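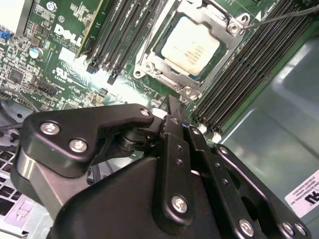
Clivmont releases Purport 6 with revised document template handling

Clivmont has released version 6 of Purport, its document output software for stock, purchasing and ledger systems. The release changes how templates are stored and how they are matched to a company's records when a document is printed or sent by email.

In earlier versions each template was saved as a file on the application server. Purport 6 keeps templates in the database, together with their version history and language variants. A template can be assigned to a single company, a group of companies or the whole installation. Where more than one assignment applies, the narrowest is used.

Existing templates are converted by a command-line tool supplied with the release. The tool writes a log listing each template, the fields it could not match and the line on which they occur. In testing at Clamlow, a parts wholesaler, it processed 448 templates, of which 6 needed manual correction. All 6 used nested totals with a page break inside the group.
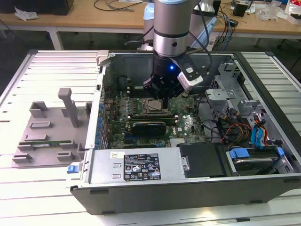 Batch printing has also been rewritten. Jobs are now split by output device before rendering, and a failed document no longer stops the rest of the batch. A month-end run of 3532 statements at Clamlow finished in 589 seconds on the customer's existing server.

The connector for Kamata warehouse software has been updated to match. Field names in the connector are unchanged, but the date format is now read from the company record and can no longer be set in the connector file. Sites that set it there should remove the entry before upgrading.

Purport 6 is available now to customers with a current maintenance agreement. Version 5 will receive security fixes until December. Upgrade notes and the conversion tool can be downloaded from the Clivmont customer portal.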